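Evar Hall, second floor, bring a snack

The student robotics open day at Ornow is held in the old cooking school, which explains the marble and the smell. I went in May with low expectations and a parking voucher good for 100 minutes, and I used all of them.

Sign-in was a clipboard on a string. A boy of maybe fifteen gave me a sticker with my name spelled wrong and sent me up the stairs, where the club from Drusden had taken over the first room. Their machine sorts laundry pegs by color. It did this very well until the sun came out, at which point every peg became yellow and the yellow bin filled up. The team captain watched it for a while with his arms folded and then went and closed the blinds. I have seen paid engineers take longer to get there.

Next door was Madigan, the big name on this circuit, with matching shirts. They showed a two-armed rig folding tea towels, and it folded them beautifully, one every few minutes, with a pause before each corner that made the audience lean in. A woman behind me said she could have done the whole basket by now. She had a point, but the room was on the side of the towels.

The part I had come for was at the end of the hall. Tatu Kirui teaches the Ornow after-school class, and his students have spent the year on small measuring jobs in the kitchen: scooping, pouring, weighing. The class works by showing. A student does the task by hand, the recording gets stored and labeled, and later the arm has a go at it. They had 1,405 recordings up to the morning of my visit, listed on a printout taped beside the door. I asked which ones were bad. Kirui said the students label those too, and that the arguments over what counts as bad have been the best lessons of the year.

I was allowed a turn at labeling. You watch a clip, mark where the reach starts, mark where the scoop ends, and move on. After 20 clips I had strong opinions about other people's wrists. A girl checked my work and changed more than half of it, politely.

The arm's own attempts were shown after lunch. It can find the jar. It can get the spoon into the jar. What happens between the jar and the scale is still under discussion, and there was a dustpan standing by. The crowd loved it, and I think more beans reached the scale than the floor, though I wouldn't swear to it.

Wanda Nakamura, who judges the regional contest, told me the task will be on next year's list with a target weight and a time limit. The students took this news calmly. Their teacher asked her to repeat the time limit.

Coffee beans make a mean test object for a beginner class. They roll, they cling to the spoon, and one bean too many can spoil a careful job. The students' answer is to go in small amounts, with a little cream-colored spoon and the scale right next to the jar, and 0.20 on the display is the kind of number they get to look at all afternoon. I asked whether anyone had drunk any of it. They are saving it for the contest, apparently, and by then it will be well traveled coffee. 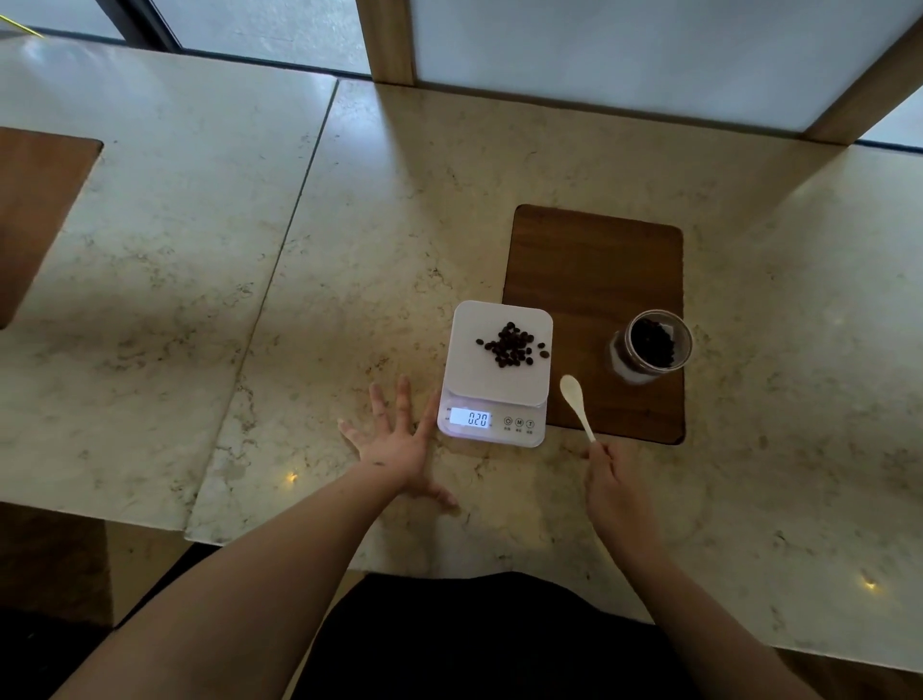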